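Trarnesard Rally Speeches: read me first 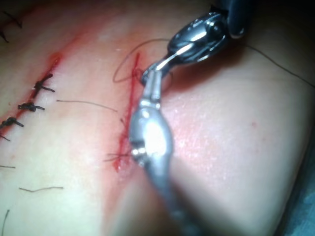

Vol. 4, No. 103

Hello, and thank you for taking an interest in our speeches. This folder holds the typed-up words of people who stood on the steps in Trarnesard during the campaign to keep the cottage hospital open, along with placard slogans and a good many of the letters that were read aloud between speakers.

What you get
speeches.csv has 747 rows, one for each speech or letter. slogans.txt is a plain list, one slogan to a line, spelling left exactly as painted. The whole lot comes to almost 3000 short passages once the longer speeches are split into paragraphs.

Columns
speaker_role (nurse, patient, councillor, parent, other), rally, order, text, notes. We took names out of the first column quite early on, though a few people asked to be named in the notes and we were glad to oblige.

How it was made
Sarla Pandey did most of the typing from tape, and Pramila Tiwari checked it against her own shorthand. Where wind or cheering drowned somebody out you will find [lost]. The March rally suffered badly from this, as the Bustalex loudspeaker kept cutting out.

Please bear in mind
Everyone here was on one side of the argument, so do look elsewhere for the health board's case. Some passages talk about illness and bereavement in plain terms.

Using it
Share and quote as you like, with a mention of the Mathur Reading Room, where the paper copies live.

Last changed July 23, 2024: two duplicate letters removed, rally order corrected.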